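Umbrella Folding with Two Hand-Held Grippers
Student project report, Flisley lab course

Our task was to collect demonstrations of two-handed folding that a robot arm could later learn from. We picked a folding umbrella from the object list because the fabric moves in ways that are hard to simulate. All recording was done with the Skokix grippers, one in each hand, with marker cubes used for tracking.

We recorded 104 demonstrations and dropped 13 where tracking was lost on one side for too long. Most of the losses came when the wrist turned far inward and the cube faces pointed away from the cameras.

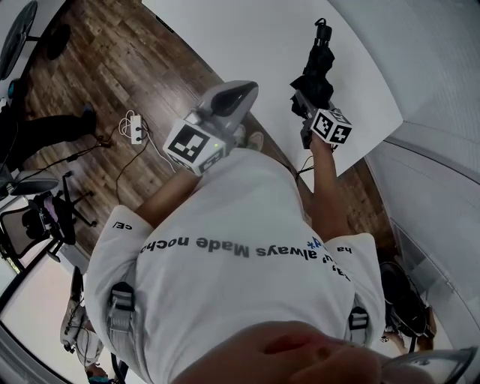
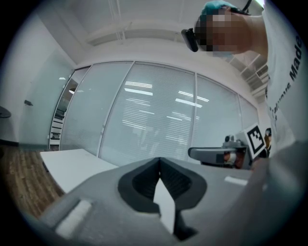
Page last changed: March 2021

The remaining recordings were cut to the same start and end condition and resampled. We then trained the Orkton policy for 2000 steps - longer runs did not lower the validation error. With views from both grippers the predicted gripper opening followed the operator closely. With only one view it closed too early, mainly when the strap had to be held.

Open points:
The time offset between the 2 grippers was corrected by hand and should be measured properly.
We have no results on a real arm yet. The Woldemariam test bench was booked until after our deadline.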